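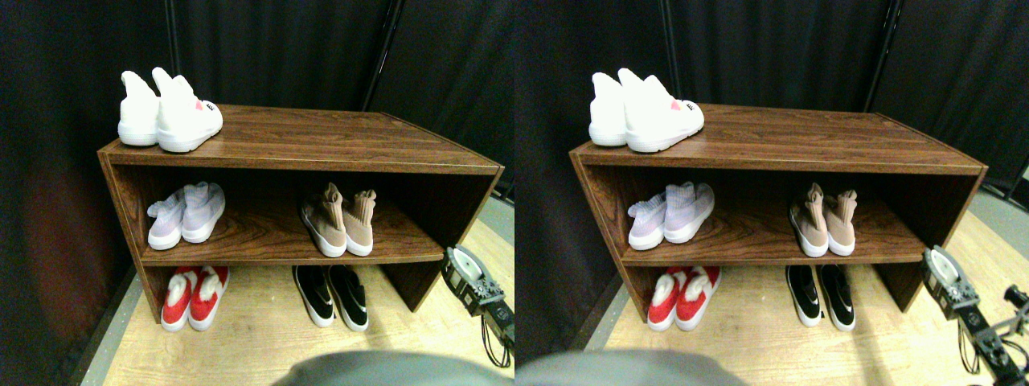
**nelu_lazar** wrote:

Hello all. I am teaching our arm the shoe cabinet task by remote control. In June I recorded 117 demonstrations for Thakur, all by hand guiding, and now I repeat with the Piltance controller. My question is about the tan pair on the middle shelf. The collars are tall and soft. Do you take one shoe at a time, or both together?

**ekene_c** wrote:

One at a time. With both, the second shoe turns in the fingers and you must correct it. The policy then learns your correction also.

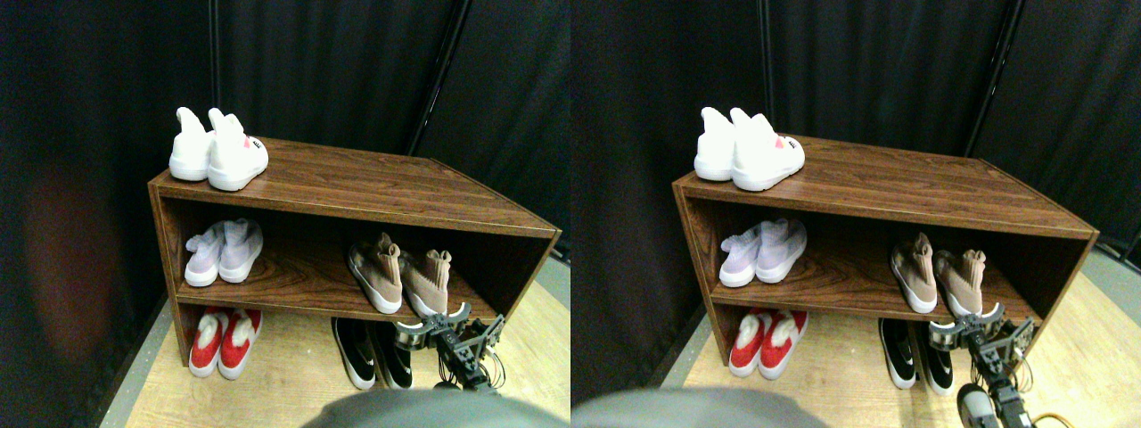
I would also open the fingers before I come near the shelf, and come from the front, slowly. My operators get 10 practice runs before we save anything.

**plerkier_fan** wrote:

I don't agree with Ekene about corrections. I want them in the data. If every demonstration is clean, the robot does not know what to do after a bad grasp.

**ekene_c** wrote:

Some of them, yes. But Nelu has 2 operators and they correct in different ways.

**nelu_lazar** wrote:

It is true, we do. I will try single shoes tomorrow and keep the corrected runs in a separate folder.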